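2025-11-11
Block grouping by color, language-conditioned policy, second batch

Goal for today was to find out if the relabeled instructions fix the shape bias from July. The July checkpoint would match on shape when the prompt said color, mostly with the cylinders. Retrained on the same demos with the instruction text rewritten, nothing else changed. Checkpoint is saved under Surkano, old one stays under Presten for comparison.

Setup: maple-like board on the pegboard table, bolted position unchanged. Blocks go down from the random start list, same seeds for both checkpoints. Prompt is "put the blocks of the same color together." 30 trials per checkpoint, time limit 2 minutes. A trial counts as done when every pair is touching and the arm has stopped issuing moves. Touching is judged from the front camera by eye. I would like a contact check from the pose tracker instead, but it still confuses star and heart tops when they are close together.

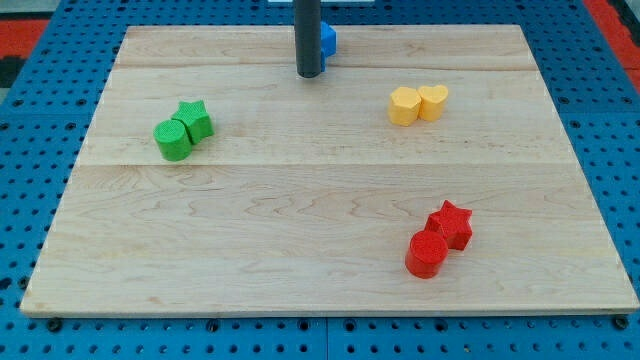

Multimodal Manipulation Group — Lab Notebook, Bench B

Red, green and yellow all paired on the board, arm at the back by the blue block. Cylinder and star touching for both red and green, which is the combination the July checkpoint liked to split up in favor of putting the two cylinders side by side.

Results. Surkano finished 25 of 30, so 5 failures. Went through the logs of all of them:

— three timeouts, all with a yellow block starting near a board corner. The policy makes short pushes, backs off, and repeats.
— one pair left with a visible gap, arm stopped anyway. Scored as a failure under the contact rule.
— one real color error, green pushed against yellow. Start layout had them almost in contact.

Presten on the same 30 seeds was worse, with cylinder-to-cylinder matches the main failure. Full table is in the shared folder. None of the Surkano failures look like shape matching to me, but one seed list is thin evidence and I would not put it in the paper yet.

Panagiotis Panagiotou asked if the new text simply makes the policy ignore shape. Fair question. Need a run with shape prompts on the same checkpoint before claiming anything. If shape accuracy drops, the relabeling only moved the bias.

Other notes:
Push speed cap left at the old value. Raising it might clear the corner timeouts but would break the comparison.
Log writer drops the last command when a trial is stopped by hand. Patch is on the Zernia branch, not merged.

Next: shape prompts, same seeds, both checkpoints. Then repeat the color run with a fresh seed list.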